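Search this site
Enter keywords
Go

Linen drive fills first truck, organizers ask for flat sheets

7/10/24

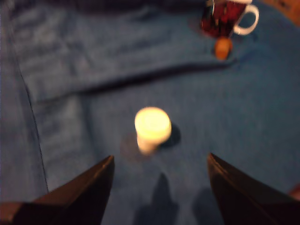 Residents of Sorkstead have donated 371 pieces of bed and table linen since the town's collection opened in April, enough to fill the first truck and leave a second load waiting in the sorting room on Junder Street. The drive will stay open for another 5 weeks.

The collection is run by Naltirine, a household goods charity that supplies bedding, towels and small home items to families moving into unfurnished apartments. It had set out to gather 100 sheets and 100 tablecloths. The sheets passed that mark in the first month. Tablecloths have been slower to arrive, and the charity is still short of them.

"People change their sheets over and keep the old ones in a closet, so there is a lot of bedding out there," said Edivaldo Lacerda, who oversees the sorting room. "A tablecloth gets used until it wears out. We don't see as many."

Blue has been the most common color after white. Lacerda said solid colors are easy to match when a family needs a set and the pieces have come from different homes. Patterned linen is also accepted, although it tends to stay on the shelf longer.

Every piece is opened out by hand on a long table before it is folded again. Sorters look at the hems first, then the middle of the cloth, where the fabric usually goes thin. They pull gently along each seam to find stitching that has come loose. Anything with a short open seam goes into a basket for mending. Cloth that has worn through is set apart and cut up for cleaning rags.

The work takes longer than the charity planned for. Much of the linen comes in bunched up at the bottom of a bag, and deep creases have to be smoothed out before the size can be measured. Labels are often missing or too faded to read. The sorters mark the size on a strip of paper and pin it to one corner – twin, full, queen or king for sheets, and the length in inches for tablecloths.

Naltirine is asking donors to fold what they bring, even loosely, and to keep the parts of a set together. A pillowcase tucked inside its matching sheet is enough. Donors do not need to iron anything.

Fitted sheets will no longer be taken after the end of this month unless the elastic is sound on all four corners. The sorting room has more of them than it can use, and flat sheets can be put on a bed of almost any size. Flat sheets in full and queen are needed most.

Small household items are being accepted at the same table. The charity will take plain candles, empty lidded containers, napkin rings, hand towels and unopened soap. These are put together with the linen into a starter box for each household. Glass jars, used candles and medicine bottles cannot be taken, with or without their contents.

Lacerda said donors should check the folds of a sheet and the inside of any pillowcase before bagging it. The sorters have found socks, a house key and a child's bib in the past few weeks. The key was returned after the owner called. The socks are still on the shelf by the door.

Washing has been another problem. The charity has one machine, and it can handle only a few loads a day. Linen should be washed and fully dry when it is dropped off. Damp cloth left in a closed bag picks up a smell quickly, and the rest of the bag then has to be washed along with it. Donors are also asked to skip strong fabric softener, as some of the families have young children with sensitive skin.

The first truck was lent by Farías, the moving company on the north side of town, which will also carry the second load. Its drivers will pick up from homes where the donor cannot get to Junder Street. Pickup has to be arranged by phone, and there should be at least two full bags.

The sorting room is in the former shoe store next to the pharmacy. The front entrance is closed while the step is repaired, so donors should use the side door and ring the bell. There is a short loading space in the alley, but cars should not be left there after the bags have been carried in. Bags left outside when the room is closed may get rained on and will have to be thrown out.

People who sew are invited to help with the mending basket, either in the room or at home. Most of the repairs are straight seams and turned-down hems. Thread is provided in white, navy and gray – other colors would be welcome, as would a second pair of good fabric scissors. Finished pieces can be handed in with any regular drop-off.

The starter boxes will go out once the tablecloths have caught up with the sheets. Families already on the waiting list will be called by the charity and do not need to apply again. New requests are being taken at the side door during sorting hours, and a form is available in English, Spanish and Portuguese.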